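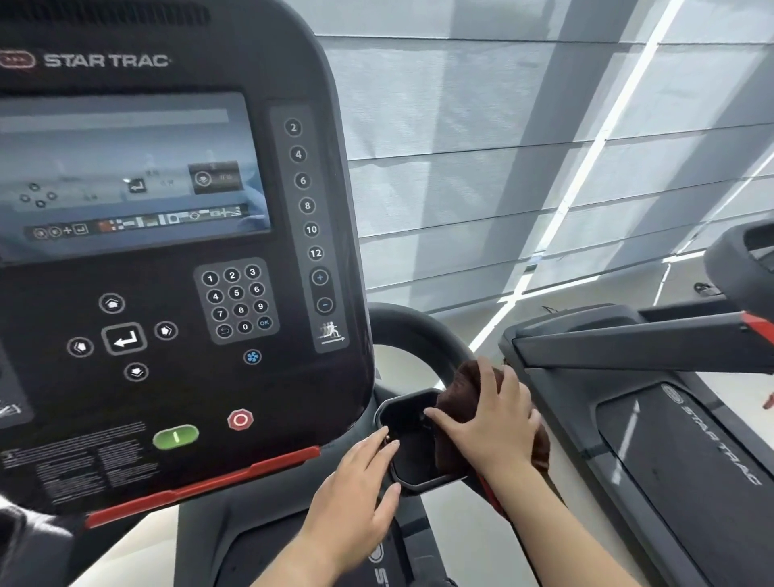
Kristóf Gulyás asks why anyone would start a cleaning robot on treadmills when floors are the solved problem. Fair question. It took up most of the morning at the Vutano open day, so a short thread.

1/ Floors are flat. A treadmill is a bent bar, a pair of rails, a console full of buttons and a lot of corners. The towel has to stay in contact through all of it.

2/ Vutano splits the job into contact segments: grip pads, front bar, rails, cup holders, console. Each segment gets its own force limit. The console is last on their list and has the lowest limit.

3/ The reference for all of this is a person with a cloth. One hand wipes, the other is often on the machine. Boglárka Bakos spent ten minutes on that second hand. Her view is that a one-armed design loses more than reach.

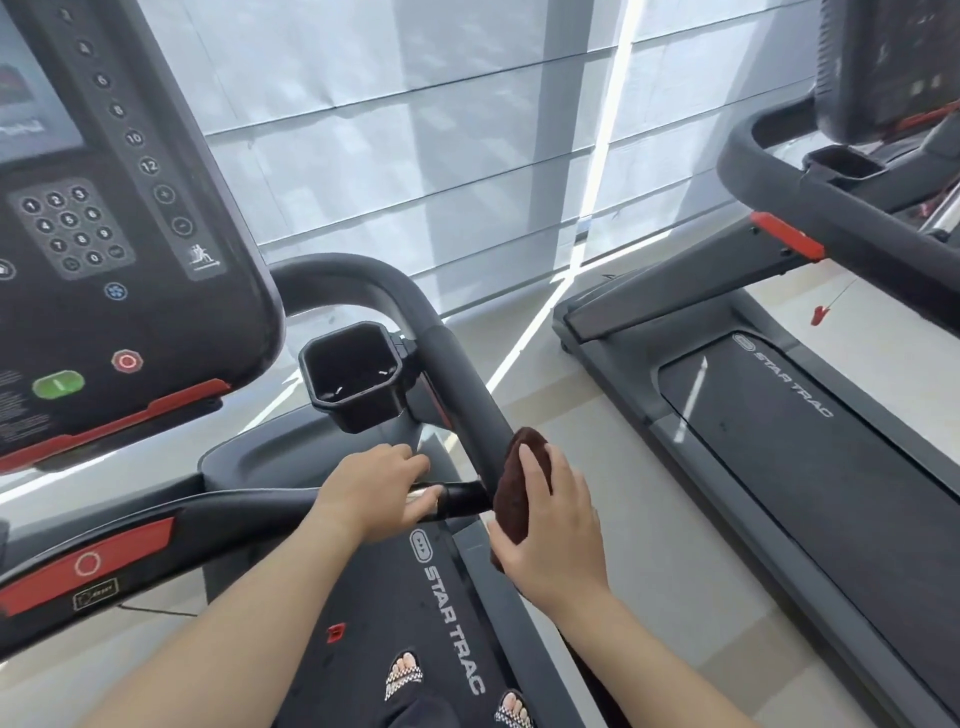 Thread, 3 of 8 posts above · 2 min read

4/ Cloth is the hard part. A brown towel bunched up on a black bar gives the planner very little to work with. Their current model treats it as a pad of fixed size and accepts the error.

5/ Numbers from the handout: 208 recorded wipes in the training set, 61 held back for testing. Pass rate on straight rail is 72 percent. On the curved front bar it is 40. I asked for the joint where bar meets rail and they don't score it separately yet.

6/ Start and stop buttons are marked as keep-out areas in the software. Heikki Vuorinen wanted to know who cleans them, then. Answer: staff, by hand, for now. 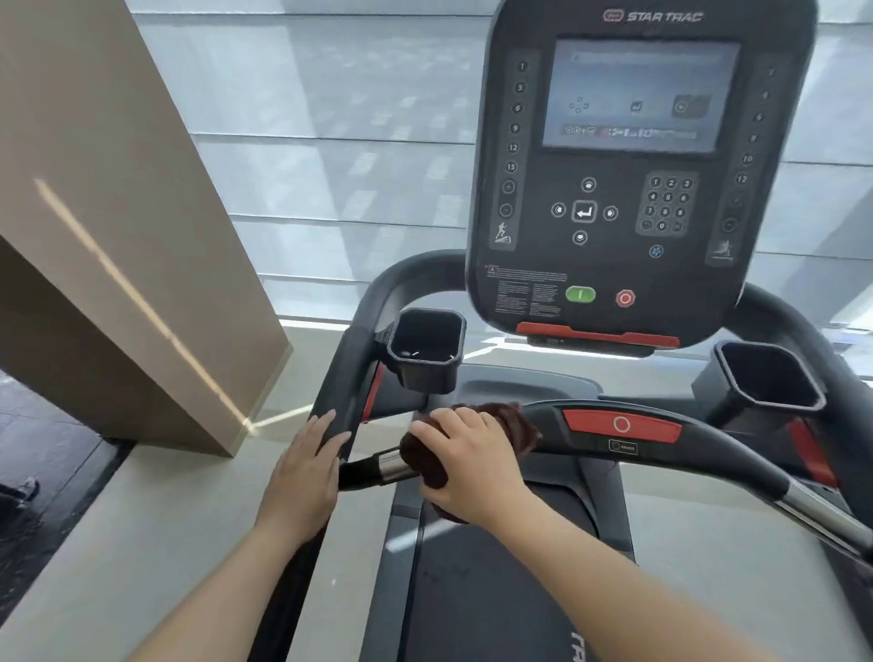
Cloth at the junction of the silver bar and the front handlebar.

7/ Metal grab bars come next. Shiny surfaces upset the depth sensor, and sun through a window makes it worse. They plan to test with a touch sensor in the wrist and ignore the depth reading for the last inch.

8/ No price, no ship date. The next session is in September and covers the cup holders. I've asked for the force logs and will post the plots if they let me.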